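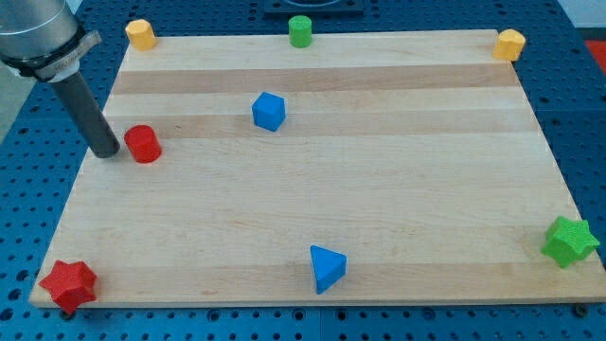

Nirov Tabletop Pushing Kit

Category: Data Collection > Tabletop Kits

Share 23 | 2 comments

The Nirov kit is a set of blocks and a board for recording pushing demonstrations with a single arm. It is sold by Backlund and ships from our Furport warehouse. You supply the arm, the camera and the table.

The blocks come as cylinders, cubes, triangles and five-pointed stars in red, blue, green and yellow. Colors and shapes are easy to name in a written instruction, so an operator can be given a line such as "push the red cylinder to the blue cube" and start recording. The stars turn more than the cubes do when pushed off center. Most labs leave them out for the first day and add them once operators have the feel of the rod.

The rod has a rounded tip and mounts below the wrist on a bracket. It pushes and does not grasp, which keeps the action space small — two axes of travel at a fixed height is enough for most work. Set the tip just clear of the board before the first episode and check it again after any bump.

The board is striped wood with a light grain. It sits flat on a perforated worktable and can be turned or swapped between sessions if you want more variety in the background. Blocks may start partly over the edge. Keep those episodes and tag them, as a policy that has never seen a block at the edge tends to push it off.

Our test site in Wisstead records about 370 episodes a day with 2 operators trading off. Operators drive the arm by hand controller, and each episode is saved with its instruction, the arm positions and the video.

Replacement blocks are sold singly. Brackets for other wrist sizes are made to order — send us the flange drawing when you ask for a quote.

Tags: teleoperation, imitation learning, pushing, blocks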